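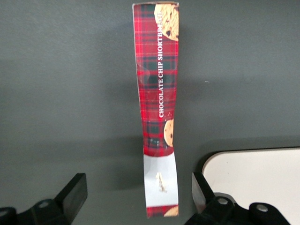
Chocolate chip shortbread, side panel.

A morning at the Marnlow biscuit works

By Floor Peeters
20 July 2026
5 min read

The Marnlow works opens its doors to the public once a year, in June, and the invitation says to wear flat shoes and no jewelry. I wore flat shoes. The wedding ring went into a small plastic bag with my name on it, along with my watch and, after some discussion, a shirt button that the woman at the desk didn't like the look of. She pulled it off herself. It was hanging by a thread, she said, and she'd seen where buttons end up.

I had come with Joris Hendriks, who used to sell packaging and can't pass a shelf of groceries without turning something over to look at the glue. We were put in the second group of the morning with a retired couple, a school baking club and a man who asked at every stop whether the thing in front of us was original. It was never original. The oldest machine at Marnlow dates from the last refit and the second oldest is its spare.

Our guide was Roel Dierckx, shift manager, a tall man in a hairnet that had plainly been designed for somebody else. He began with safety. You walk between the yellow lines, you don't lean, you don't point with anything you'd like to keep. Then he opened the door and the smell of butter came out like a dog that's been shut in all day.

I had expected to be charmed by the ovens, and they turned out to be a long beige tunnel with a window the size of a paperback. You line up to look through the window. When you get there you see biscuits going left to right, very slowly, getting slightly less pale. The baking club adored it and had to be moved along. The oven is 60 meters end to end, a figure Roel gave us at the entrance, again halfway down, and again at the far end, where he sounded more moved by it each time.

The mixing room was better. Shortbread dough has so little in it that there is nowhere for a mistake to hide, and the people who make it are a touchy bunch as a result. Milan Van Dijk runs the mixers. He talked for ten minutes about the temperature of butter and I have rarely seen a grown man so angry at a refrigerator. Too cold and the dough crumbles off the rollers, too warm and the biscuit spreads into its neighbor and you get what he called a doormat. In summer they start earlier. He told us how much earlier and one of the baking club's parents said "good heavens" out loud.

Chocolate chips, I learned, are a scheduling problem. Plain dough goes first in the day and anything with bits in it goes last, so that nobody gets a chip they weren't promised. Joris asked what happens if the order gets switched. Milan said it had happened once and left it there.

After mixing came a corridor with framed certificates, a fire door, another corridor, and then packing, which was what Joris had come for. He stood with his hands behind his back like a man in a cathedral. Cartons arrive flat, get slapped open, are filled from the end and glued shut, all faster than I could follow. There was a long talk between him and Roel about board weight. As far as I could make out, thin board is cheap and behaves badly in damp weather, thick board is expensive and behaves badly in the machine, and everyone in the trade has settled on something in the middle that satisfies no one. Tall cartons bow. Joris has believed this for years and was delighted to have it confirmed by a professional.

I asked about tartan. Why does shortbread have to come in it, wherever it's baked? Roel said they had tried something else. Some years back a design firm called Lillov was paid to bring the range up to date, and came back with a pale gray pack that had a single thin line on it. Shoppers took it for crackers. Some took it for bandages. The tartan was back by Christmas, and the remaining gray cartons are used in the office for filing. He showed us one. It held invoices, and I have to say it looked very good doing it.

The tour ends, as tours do, in a shop. Before the shop there is a tasting, run by a cheerful young man named Thijs Visser, who set out three plates and asked us to rank them. One was the ordinary recipe, one had more salt and one had been baked two minutes longer. The retired couple disagreed so firmly that they finished the exercise at opposite ends of the table. I picked the long-baked one. Thijs wrote this down with the look of someone who hears it often and will never be allowed to do anything about it.

The shop itself sells broken biscuits by the bag, and the bags are where the whole crowd had been heading all along. There was some elbow work. Joris bought a bag and a shopping tote. I bought a bag and got my button back at the desk, in its own envelope, labeled "button."

A few practical points for next year. Parking is in the field behind the Tapia tire depot and the field slopes, so go high if it has rained. Number 2 bus stops at the gate but the driver won't announce it. The café is fine for coffee and hopeless for lunch, unless you'd like biscuits for lunch, in which case you're well served. Places are free but have to be booked, and the school groups get in first. Small children can't go past the mixing room. Neither can anyone with a beard who refuses the beard net - we lost a man that way, and he waited in the shop, and when we got there the good bags were gone.

Recent visits
An open day at the Flolel rope yard
Two hours in a button museum
The county seed fair, in the rain again
Behind the counter at a clock repair shop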